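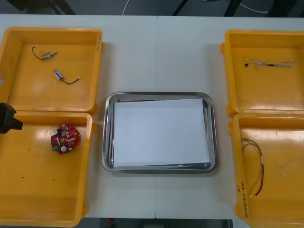

What is the best way to sort small electronic parts when you have a great many of them and only one table? Give each kind its own shallow tray, keep one more tray in the middle for whatever you are dealing with at the moment, and let nothing sit on the bare tabletop.

It sounds so simple that I am almost embarrassed to have spent the better part of a winter learning it. My own table used to be a place where motors went to get lost under circuit boards, and where a screw put down before lunch would turn up in March, usually in a slipper. I had inherited the habit from years of mending radios on a corner of the dining table at home in Grultham, with a saucer for the screws and a biscuit tin for everything else (the tin was a lovely thing, with a stagecoach on the lid, and you could never find anything in it).

The change began when I agreed to help clear a store cupboard at Fuvar, the repair workshop on Westerberg Lane, which had been taking in broken toys, fans and kitchen scales for longer than anybody there could remember. The cupboard held 40 boxes. We opened the first of them one wet November morning, full of tea and good intentions, and found that every single thing in it was attached to every other thing by its wires.

Wires are the real trouble, you see. A circuit board is a well-behaved object and will lie where you put it. A little motor will roll, but only so far, and its leads act as a sort of anchor. Loose wire, on the other hand, seems to go looking for company, and once a bundle with bare ends has got itself round another bundle you may as well put the kettle on again. I have learnt to lift from the middle of the bundle, gently, and to let the ends fall free by themselves. Pulling from one end makes a knot, every time, and I say so as someone who has made a great many knots.
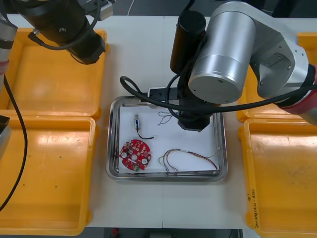 Trays with a low side are worth having for exactly this kind of work. I tried deep tubs first, thinking they would hold more, and so they did, but a deep tub only invites you to fill it, and then you are back to the biscuit tin. With a shallow one you can see the floor of it, and your fingers can get under a small part without tipping your wrist over the edge. Yellow is a kind colour too. Dark leads show up nicely against it, as do silver motor cases, and on a grey afternoon it does cheer the table up no end.

For the middle tray I have come round to stainless steel with a sheet of white paper in the bottom. The steel wipes clean and has a good solid weight to it – mine came from a catering supplier that was closing down – but on its own it is a trying surface, all glints and reflections, and a thin strand of wire can vanish on it completely. The paper puts an end to that. Lay a board on it, and a motor or two, and a tangle of leads, and everything has an outline. When the sheet gets grubby you fold it inwards, with all the bits of clipped insulation safe inside, and put down another.

Do label your trays, by the way, but in moderation. At one stage I drew up a grand numbering scheme, with letters for the sort of part and numbers for its size, and I had reached 789 before I noticed that I was spending my evenings on the numbers and leaving the parts alone. These days I write a word or two by hand on the rim in dark ink and think no more about it. If the writing wears off, well, by then you know what goes in there. 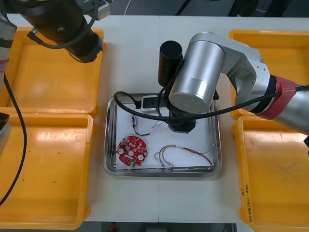
There is also the matter of when to stop. I set a kitchen timer for 20 minutes, and when it rings I finish the piece in my hand and stand up, whether I feel like it or not. Small parts are hard on the eyes and harder on the neck, and it is nearly always in the tired last stretch that a good motor gets dropped in with the dead ones. The workshop has taken up the timer as well, although I am told they mostly use it for eggs.

As for what becomes of it all, the boards that look sound go on to be tested, the motors are tried one by one, and the longer lengths of wire are coiled and kept. The very short ends go into a jar. I had a children's craft group in mind for those, Pludulico, who meet in the hall by the library and make beetles and dragonflies out of almost anything, and they took 3 jarfuls before Christmas and have asked for more in blue if we can find it.

We still have a few of the boxes to open. The one on top is marked "fans, various", in pencil, and it rattles.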